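Search this blog Go

We use cookies to remember your preferences and see how many people drop by. Accept Manage

Chips, racks and my new soft spot for old processors

I've been on a bit of a computer hardware kick since July, and it's entirely Loan Cao's fault. She gave me a shoebox of old processors after a clean-out at Wultwood, 36 of them rattling about in there (I know, I know, I winced too), and I've been sorting them at the kitchen table ever since.

What gets me is how different they all are! I'd always thought of a processor as a little grey square and left it at that. Then you sit down with a cuppa and a decent lamp and start noticing the lid, the colour of the board peeking out around it, the rows of tiny print that I need my good glasses for. Some of mine are big things that came out of servers, and they feel properly solid in your hand. My favourite is still a scuffed one from the year 2000 that Shafiq Mollah swears ran his uni share house's whole music collection.

Storage has been the real puzzle. Egg cartons were a disaster. A fishing tackle box was better, but the big ones wouldn't lie flat and I kept catching the corners. So now I'm completely sold on racks with a proper slot for each chip, in plain light grey so the metal and the green really stand out.

A silvery lid first, then one with a coppery gold shine:

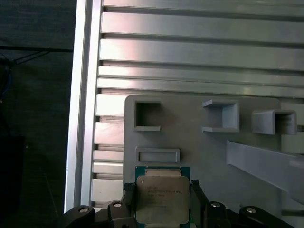
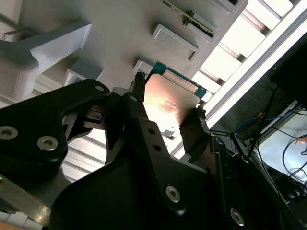
I've drawn up my own version on the back of an envelope, with deeper pockets along the top row and a gap at the side for labels. Thoa Lò has offered to print it for me in Skurnham, and we've already had a cheerful argument over whether the corners should be rounded (yes, obviously). The first go will hold just the server chips. If it fits on the shelf above my desk, the rest of the shoebox can move in too, and I'll finally get my kitchen table back!

Get new posts by email
Your email address Subscribe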